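Forum Gesundheit und Alltag > Naturheilkunde > Propolis bei Halsschmerzen – sinnvoll oder Geldverschwendung?

rania_b
Hallo zusammen, seit Dienstag habe ich wieder Halsschmerzen, ohne Fieber. Meine Nachbarin hat mir die Propolis-Tropfen von Corko empfohlen, 30 ml in der braunen Flasche. Ich möchte gern wissen, wer damit Erfahrung hat. Bitte entschuldigt mein Deutsch, ich lerne noch.

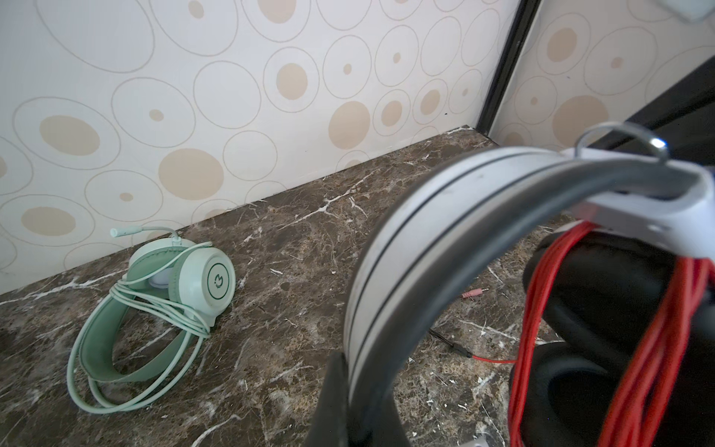

Wie lange darf man solche Tropfen nehmen, ohne einen Arzt zu fragen?
Bei mir in der Apotheke hat man gesagt: höchstens 7 Tage, und bei Fieber sofort zum Arzt. Ich gebe es nur weiter, wie ich es verstanden habe.

Grüße
Rania Bennani

Woment
Hallo Rania, dein Deutsch ist sehr gut. Ich nehme Propolis jeden Winter und bin zufrieden. Zweimal am Tag, in lauwarmem Wasser. Der Geschmack ist allerdings schrecklich – man muss sich daran gewöhnen. Wichtig: Wenn du auf Bienenprodukte allergisch reagierst, bitte nicht nehmen!

Hassanpour
Ich muss hier widersprechen. Halsschmerzen gehen meistens nach einer Woche von selbst weg, mit Tropfen oder ohne. Wenn man am fünften Tag mit Propolis anfängt, hat am siebten Tag natürlich das Propolis geholfen. Salbeitee kostet einen Bruchteil davon.

Woment
Das kann sein, aber ich merke bei mir einen Unterschied. Muss ich das beweisen?

Hassanpour
Nein, das musst du nicht. Ich finde es nur schade, wenn jemand viel Geld ausgibt und denkt, es wirkt wie ein Antibiotikum. Und wer eitrige Mandeln hat, soll bitte nicht mit Tropfen warten.

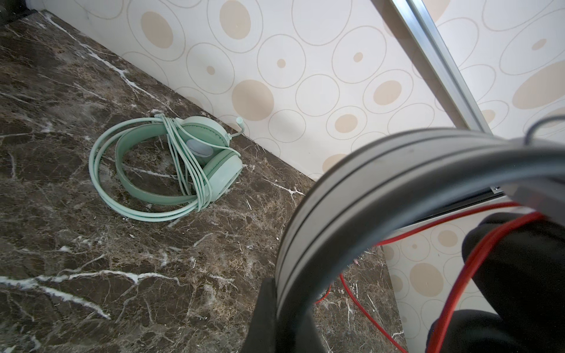
Re: Allergie auf Propolis

Ester
Ich möchte noch etwas zum Thema Allergie schreiben. Ich habe im Mai eine Propolis-Salbe benutzt und nach zwei Tagen einen roten Ausschlag am Mund bekommen. Die Hautärztin meinte, das komme öfter vor. Honig esse ich weiterhin ohne Probleme, deshalb hatte ich nicht damit gerechnet.

rania_b
Danke für eure Antworten. Dann versuche ich zuerst den Salbeitee und warte mit den Tropfen. Ester, ist der Ausschlag von allein weggegangen?

Ester
Mit einer Creme von der Ärztin, nach etwa einer Woche. Gute Besserung!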